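How a Robot Learns to Pick Things Up
Open day notes for young readers, Sternden Workshop

A robot arm does not know how to pick up a cup. It has motors, and the motors turn when a computer sends them numbers. Picking up a cup means sending the right numbers in the right order. At the open day in Grarngate, visitors aged eight and up could see where those numbers come from.

The project is called Roman. It starts with a tool called a hand-held gripper. A gripper has two fingers that open and close, like a clothespin. A person holds it and does a small job with it, such as lifting an object off a desk and putting it down again. The computer keeps a record of how the gripper moved. One try is called a demonstration.

How does the computer know where the gripper is?

Some grippers carry markers. A marker is a black and white square pattern, a little like the code on a train ticket. Each pattern is different. A camera sees the pattern, and the computer looks up which one it is. If the square looks small, it is far away. If it looks squashed on one side, it is tilted. From this the computer can work out the position and the angle — many times every second.

Putting patterns on the sides of a cube helps. When the hand turns, one side may go out of view, but another side usually comes into view.

Why so many tries?

One demonstration shows one way to do a job. If the object moves a little to the left, that one way may fail. The group at Grarngate recorded 173 demonstrations of a single job in April. They kept the objects the same and changed the starting places. Then 28 of the recordings were thrown out. In most of those the markers had been hidden for too long.

Each visitor got a turn of 13 minutes. The rules were short: move slowly, keep the markers uncovered, and open the fingers all the way before the next try.

Soft things are harder than hard things. A block keeps its shape when it is squeezed. A paper towel does not, so its edges are in a new place every time.
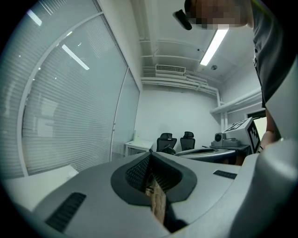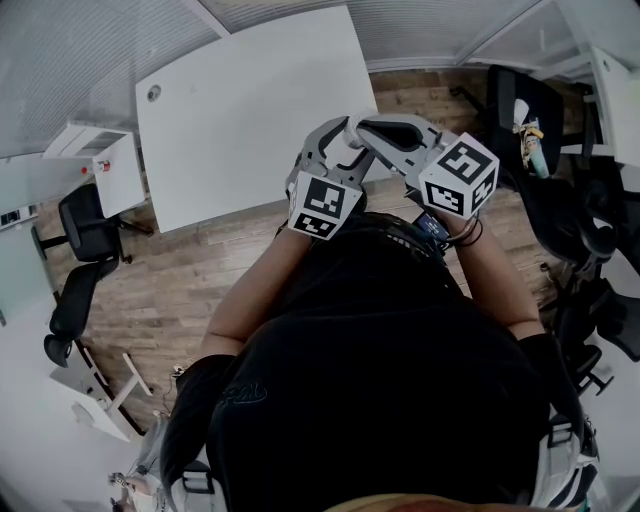 A reader in Zakedham writes that her class tried this with kitchen tongs and a paper pattern taped to each side. They found that most people cover the pattern with their thumb when they are in a hurry. She asks whether the computer can guess where the gripper is while the pattern is covered. It can, for a short time, by using the last speed and direction, but the guess gets worse the longer it goes on.

Shares: 17
Comments: 1

Related
What Is a Motor?
How Cameras Judge Distance
Make a Paper Marker Cube
Grarngate Open Day: Getting There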